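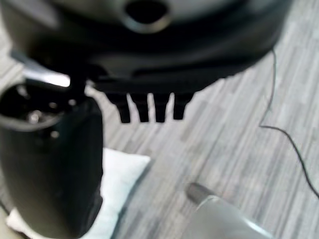
# Chapter 6: Soil Water

A farmer outside Talavera opens the irrigation valve in the evening and closes it at 6 the next morning. By noon the surface of the field is pale and crumbly again. The farmer next door looks over the fence and thinks the water was wasted. A spade pushed into the ground tells a different story. Below the dry crust the soil is dark, holds together when squeezed, and leaves a damp smear on the palm.

Most of what matters about water in soil happens out of sight. Chapter 5 dealt with the solid part of soil: sand, silt, clay, and the organic matter that binds them. This chapter deals with the spaces in between. In many loams those spaces make up close to half the volume, and at any given moment they hold some mixture of water and air. Plants need both. A root with no water wilts, and a root with no air stops growing and may rot.

## What you will study

By the end of the chapter you should be able to:

- explain why water moves into soil quickly at first and then more slowly
- define saturation, field capacity, and permanent wilting point
- calculate the water content of a soil sample by weight
- estimate how much water a crop can draw from a given depth of soil
- read a simple irrigation record and find the mistakes in it

You will need the texture triangle from Chapter 5. Keep a copy at hand for Sections 6.3 and 6.4.

## Key terms

**Infiltration:** the entry of water into soil through the surface.

**Percolation:** the downward movement of water through soil that is already wet.

**Saturation:** the state in which all the pores are filled with water.

**Field capacity:** the amount of water left in a soil after it has been soaked and then allowed to drain freely.

**Permanent wilting point:** the water content at which a plant can no longer recover, even when placed in humid air overnight.

**Available water:** the water held between field capacity and the permanent wilting point.

## 6.1 Large pores and small pores

Pour a cup of water onto a tray of coarse sand and it vanishes. Pour the same cup onto a tray of packed clay and it sits there. It is easy to conclude that sand has more room for water than clay does. In fact clay usually has more total pore space. The difference is in the size of the pores.

Large pores, called macropores, fill quickly and drain quickly. Gravity is enough to empty them. They form between sand grains, between crumbs of well-structured soil, and along the channels left by worms and dead roots. Small pores, called micropores, fill slowly and hold on to what they have. Water clings to the surfaces of the particles and to itself, and in a narrow space this pull is stronger than gravity.

A good garden soil has plenty of both. The macropores let rain in and let air follow it. The micropores store water for the dry days between rains. When a field is driven over while wet, the macropores are the first to collapse. The soil may weigh the same and contain the same minerals as before, but rain now runs off it.

The fields at Skikley show this well. The lower field was used for years as a turning area for tractors, and puddles stand on it through most of February. The upper field has the same silt loam and the same slope, and it drains within a day. Section 6.2 returns to these two fields and compares their infiltration rates.

## Measuring water by weight

The simplest way to find the water content of a soil is to weigh it, dry it, and weigh it again. The sample is dried in an oven slightly above the boiling point of water until its weight stops changing. The loss in weight is the water.

Water content is stated as a percentage of the dry weight:

> water content (%) = (weight of water ÷ weight of dry soil) × 100

**Worked problem.** A student at the Varley plots collects a sample that weighs 126 grams when moist. After drying it weighs 100 grams. What is its water content?

The weight of water is 126 − 100 = 26 grams. Divided by the dry weight and multiplied by 100, this gives a water content of 26 percent.

Note that the dry weight goes on the bottom of the fraction. Using the moist weight is the most common error in this calculation, and it always gives a result that is too low. Very wet peat soils can have a water content well over 100 percent by this method, which puzzles many students the first time they see it.

## Before you begin Section 6.2

Collect two soil samples from places that are used differently, such as a footpath and a flower bed. Take both from a depth of 30 centimeters, on the same day, and seal each in a jar or plastic bag. Label them with the place and the time of day. Squeeze a small handful of each and write down whether it crumbles, holds its shape, or drips.

Store the samples in a cool place out of the sun. You will weigh them in the first exercise of the next section.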